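How Does a Robot Hand Know When to Close?

Pick up a cup. You probably did it without thinking. Your eyes found the cup, your arm moved toward it, and your fingers opened to the right size before you touched anything. Then they closed, and they stopped closing at the right moment.

A robot has to do all of those jobs too. Each one is handled by software, the set of instructions that runs on the robot's computer.

Seeing

A camera doesn't know what a cup is. It only makes a picture out of tiny dots called pixels, and each pixel is stored as numbers. The first piece of software looks for patterns in the numbers. It might find a curved line that could be the edge of something, or a patch where the color stays the same. This job is called perception.

Shiny things make perception hard. When a bright lamp shines on smooth plastic, you get white spots. You know the white spots are only light. The software may decide they are holes, or part of the table. To help it learn, people show it lots of pictures in which the objects have already been marked. Wilfredo Manalastas works on a perception program called Trasell. He started it with 1,000 pictures, and it kept getting mixed up by shiny packages. Now it has 2,332, and many of the new ones are full of glare.

Planning

Once the robot has worked out where an object is, it needs a path to get there. A planner is software that tries out many paths inside the computer before any motor turns. It throws away the paths where the arm would bump into something. It throws away the ones where a joint would have to bend too far. From the paths that are left, it picks a short, smooth one.

The planner also chooses where each finger should go. Round objects like to roll, so it helps to have the thumb on one side and the fingers on the other.

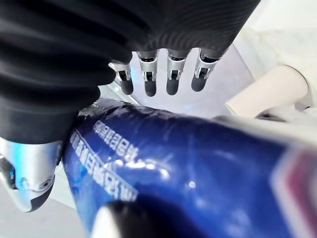
The plan might say that all the fingers should arrive together, but they don't have to. One part of the hand can reach the object first and hold still while the rest catches up. Programmers call this a contact step, and it gets its own line in the plan.

Control

The last piece of software is the controller. It tells the motors how hard to push, checks what happened, and then tells them again. Trasell's partner program, Hashmi, does this 35 times every second. That loop is a lot like riding a bike. You lean a little, feel the bike tip, and lean back the other way.

If a finger is moving and suddenly slows down, the controller guesses that it has touched something. Now it has to be careful. With too little push, the object slips. With too much, a soft package gets squashed.

Try It Yourself

You will need a friend, a blindfold, and an empty plastic bottle.

Put the bottle on a table and put on the blindfold. Your friend is the software and you are the hand. Your friend may only use the words left, right, forward, back, down, open, close, and stop.

Try to pick up the bottle. Then trade places. The fourth graders at Adermont School tried this in April, and one pair needed 22 commands.

Words to Know

Perception: working out what is in a picture
Planner: software that chooses a path
Controller: software that runs the motors and checks the result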